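Teleoperation and Demonstration Working Group
Minutes, Apr 9, 2019

Present: Lilla Kun (chair), Lukian Kostiuk, Ankica Živković, Zsolt Orbán (notes)
Apologies: Ottó Kun

1. Previous minutes
Accepted with one correction: the Emamley controller has 7 input axes.

2. Remote demonstrations in simulation
LK reported 80 demonstrations recorded for the place-on-plate task in the dining room. Operators still lose depth in the last part of the descent and tend to open the gripper early. AŽ asked for a second view at the operator station. Agreed for a trial.

3. Hand guiding
ZO compared hand guiding on the bench arm with remote control. Hand guiding took roughly 30 seconds per demonstration. Paths were smoother, but the wrist was often left near a joint limit. The two sets will be kept apart in training until the limits are checked.

4. Labels
Grasp and release to be marked by gripper width. The operator's button press stays in the log but will not be used as a label. Clutter on the table stays as generated.

Simulated arm, table task:
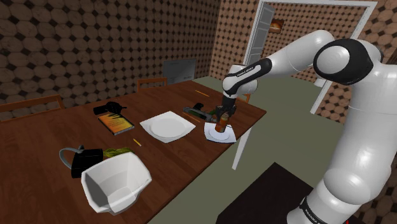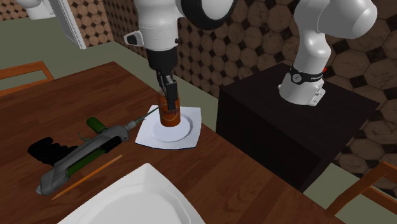
5. Driron license
Renewal falls in July. Lilla will ask Mészáros for a quote covering 5 seats. Rornport has not replied on the haptic handle.

Actions
LK: second view at operator station
ZO: joint limit check, hand-guided set
AŽ: rewrite operator instructions, section on release
Ottó: move raw logs to the shared drive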